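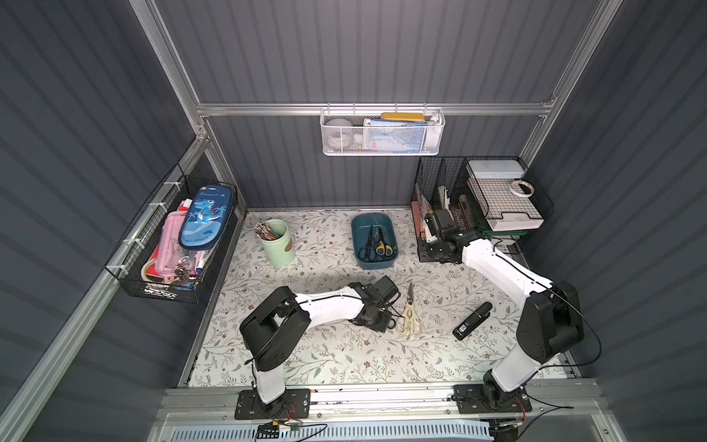
Home | Features | World | Opinion | Archive

The Slow Work of Counting Hunger

September 2018
By Malcolm Crabtree

In the district of Masta, the harvest failed and for most of a year it did not appear in any report. The rains had stopped early. Families sold goats first, then roofing sheets, then the bicycles their children rode to school. By the time an assessment team arrived from the capital, the market at Soswood had shrunk to a single row of stalls.

The team interviewed 256 households. Of these, 158 said that at least one adult was skipping a meal every day so that the children could eat. The figures went into a spreadsheet, the spreadsheet went to the capital, and food arrived six months later.

It would be easy to blame the delay on corruption or indifference. There was a little of both. But most of the people I spoke to described something duller: a system in which hunger has to be proved, and in which the proof takes longer to gather than a family can wait.

2 comments | 158 shares

The rules are strict for a reason. Donors were embarrassed in the past by appeals that overstated the need, and they now ask for surveys done to a fixed method. A survey needs trained staff, fuel and permission to travel. In Masta the permission alone took from November until well after the new year. 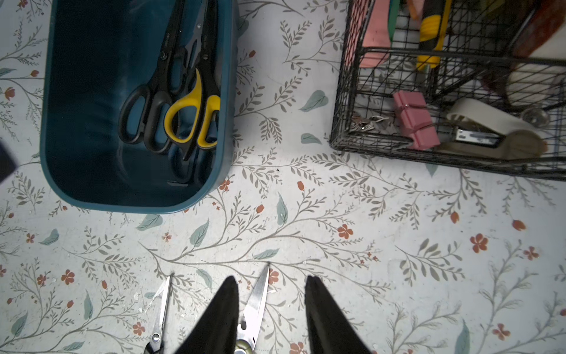
Some governments have tried a different approach. Instead of waiting for a survey, they agree ahead of time on a trigger, such as a set shortfall in rain or a set rise in the price of maize. When the trigger is reached, the money moves. Families receive a small payment by phone or in cash, and they decide how to spend it.

A pilot program of this kind, known as Fusteo, has been running in the hill villages of Abreu for two years. The payments are modest. A family of six gets enough to cover staple food for part of the month, and the rest has to come from work or relatives. Still, the people enrolled there have mostly kept their animals through the dry season. Their neighbors across the river, who live under the old rules, have mostly sold theirs.

The difference matters later. A household with goats can pay school fees when prices recover. A household without them starts again from nothing, and often borrows at rates it can't repay. 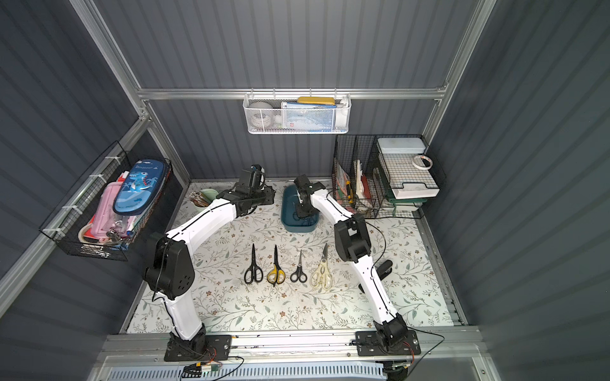
Critics of the triggers say that they will sometimes be wrong. Rain can fail on one side of a hill and fall on the other, and money will go to people who could have managed without it. That is true. The Abreu program paid out once in a season that ended better than expected — and the finance ministry has not forgotten it.

The old system makes mistakes too, but they are harder to see. A family that waits six months for food and sells its land in the fourth does not show up as an error in anyone's accounts. The delivery is recorded, the sacks are signed for and the file is closed.

Officials in Masta have asked to join the program next year. Their request is being reviewed, and they have been told to submit a fresh household survey along with it.

Contact us | Copyright 2018 | Back to top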